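Filed under: Home Robots, Galleries, Chores

Can a machine put the dishes away yet?

3/17/25

I've been a little obsessed with the dish rack since January. Laundry folding gets all the attention, but dishes are where I think the fun is! Everything is a different shape, half of it is slippery, and every family has its own idea of where things go.

Marcus Abernathy and I have been keeping score on the Firka project, two grippers and one long list of kitchen jobs. Plates were the first thing I got excited about. They're stiff, they have a nice edge to grab, and a rack with tines does a lot of the lining up for you. Bowls are harder (try picking one up from the inside with only two fingers and you'll see what I mean).

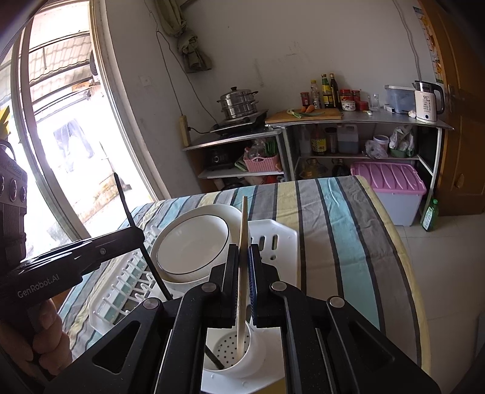 Chopsticks, though, are my favorite test of all. They're thin, they roll, and if you pinch one a little too high it swings like a pendulum on the way to the cup. A person fixes that without thinking, with a tiny twist of the fingertips. A two-finger gripper has to get the angle right at the start or set the thing down and go again.

We have 1,449 tries logged so far across all the chores, and the small skinny stuff is still where most of the misses are. Emmett Begay thinks softer pads will fix it. I think it's more about learning to feel when the tip touches bottom, and we have a lunch riding on it.

So, are we there yet? For plates, on a good day, I'd say close. For a full rack after a family dinner, with lids and ladles and that one weird peeler, no, and I wouldn't want to wait 30 minutes for it either. But the progress since winter has been a joy to watch, and I'll take a slow robot that gets the cup right over a fast one that doesn't.

Next up: pot lids, and maybe the whisk if Marcus gets his way.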